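How to check film build on powder coated parts (without holding up the line)

Posted August 9, 2019 by Maxine Wihongi

Quick one, because we get this question most weeks in August when the new seasonal people start on the line. How do you check coating thickness, how often, and what do you do when the number is off. Assumes steel parts. Notes on aluminum near the bottom.

What you need

A dry film gauge, magnetic type for steel. We use a Kostel. Any decent one is fine.
The zero plate and shims that came with it. Not somebody else's.
Clean lint-free rag.
Marker that wipes off. Log sheet, or the tablet if it's charged.

Step 1. Let the part cool

Don't gauge straight out of the oven. Probe tips don't like it and the reading drifts. Rule in our shop: if you can't rest your bare palm on a witness panel from the same rack, wait. Go do something else. Light gauge brackets are ready fast, thick weldments take forever.

Step 2. Zero and verify

Zero on bare, uncoated metal. Best is an uncoated part from the same batch, same spot you plan to measure. Keep one back before the rack goes into the booth and write NO COAT on it so it doesn't wander off.

Then put a shim on it and read that. Pick a shim close to your target. If target is in the 60 to 80 micron range, the 100 shim is OK, the 600 is useless to you. Reading should land inside the tolerance printed on the shim bag. If not, zero again. Still off, try a new battery. Still off, tag the gauge and get the spare.

Do this at the start of shift, after lunch, and any time the gauge gets dropped. Yes, any time.
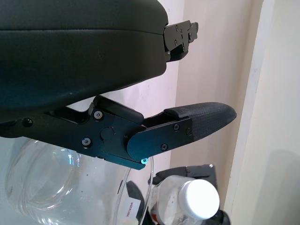 Black housing with the bracket at its right end. Note the dust specks.

Step 3. Wipe the spot

Dust under the probe reads as coating. So does overspray grit, glove lint and whatever falls off the conveyor chain. One wipe with the dry rag. No solvent, you'll soften something that isn't fully cured and then you've got a smear and a bad part.

Step 4. Take the readings

Probe flat, square to the surface, hold it still till it beeps. Lift right off between readings, don't slide it. Sliding scratches gloss and wears the tip.

Three readings close together, throw out anything silly, average what's left. That's one spot. On a flat panel do five spots: the corners and the middle. Stay an inch off any edge. Powder wraps and builds up at the edges so an edge number tells you nothing about the face.

For formed parts add:
Inside corners (will be thin, Faraday effect)
The side facing away from the guns
Anything near the hook

Inside corners are where the complaints come from. If a drawing calls out a minimum, it means there too, unless the customer has signed off otherwise.

Step 5. Write it down

Part number, rack number, powder lot, spot, average. Write the low number as well as the average. An average can look great with one bare corner hiding in it. We had an Okonkwo order last year, 400 pieces, averages all beautiful, and 28 came back with rust starting in the channel. Low readings were never logged so we had no idea which racks they'd come from. Ended up pulling the lot. 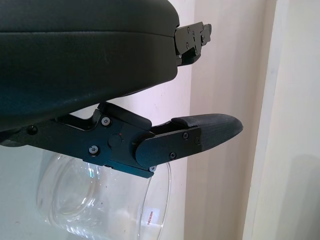 So, low number. Every time. There's a column for it on the Iston log template and if you're using the older paper sheet just put it in the margin with an L.

Step 6. If it's out of range

Too thin all over: check the powder flow first, then line speed. Someone may of sped the line up to catch up a late order. Ask.

Thin in the corners only: turn the voltage down, bring the gun angle in, less air. More powder doesn't fix a Faraday problem, it just gives you thick faces and the same thin corner.

Too thick: orange peel, and on some powders it chips when the parts get stacked. Back off the flow. Check if the part went through twice.

Thick on one side, thin on the other: nearly always racking or a dirty ground. Look at the hooks. If you can't see metal where hook meets part, strip them. We strip ours on a schedule and still find caked ones.

Change one thing, run one rack, gauge again. If you change two things at once you won't know which did it.

Aluminum

Magnetic probe won't read it. Need an eddy current probe, or a combo gauge set to the right mode. The Premik combo units here switch on their own but look for the N on the display before you beleive the number. Zero on bare aluminum, not on the steel plate. Same steps after that.

How often

First rack of every color change. First rack after any gun or settings change. After that one part per rack on critical work, one every fifth rack on everything else. Customer plan overrides all of this, so check the traveler.

Gauge goes back in its case when you're done. With the shims.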